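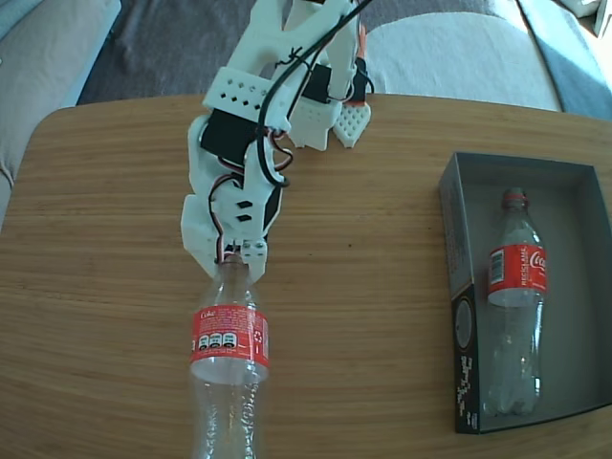

My kitchen has never had a proper place for empties, and by the middle of March they had taken over the counter by the back door (the bag from December was still hanging there too, I'm sorry to say). So I decided to do the whole job in the living room instead, on the big wooden table, with the sofas behind me for when I got tired. An open, shallow cardboard box with gray insides does very nicely for soda bottles. A Coke bottle fits in it lying down, label and all, and I can carry the box out to the car with one hand while I hunt for my keys with the other.

Calum Ritchie, my neighbor, drives over to the recycling center at Kinduldale every other week and has offered to take mine along with his. He likes the caps kept separate, in a jar, for the school collection. They're up to 2,108 caps now and hoping for a bench out of it!

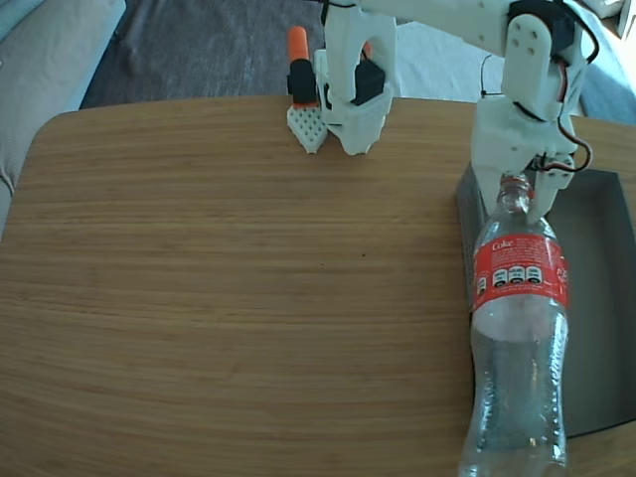 I used to rinse everything and leave it upside down in the dish rack overnight, which meant there was never room for the dishes. Now I give each bottle a quick swish after dinner and stand it by the window, and the sorting waits until I have a cup of tea in hand and something good on the radio.

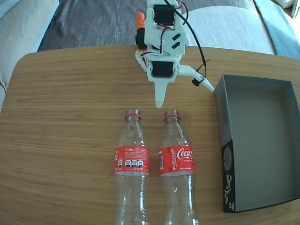 Two Coke empties on the table, and the box beside them.

The labels I leave on, as Calum says they come off at the plant anyway. Next up is the jam jar shelf, and I may need a bigger box for that one.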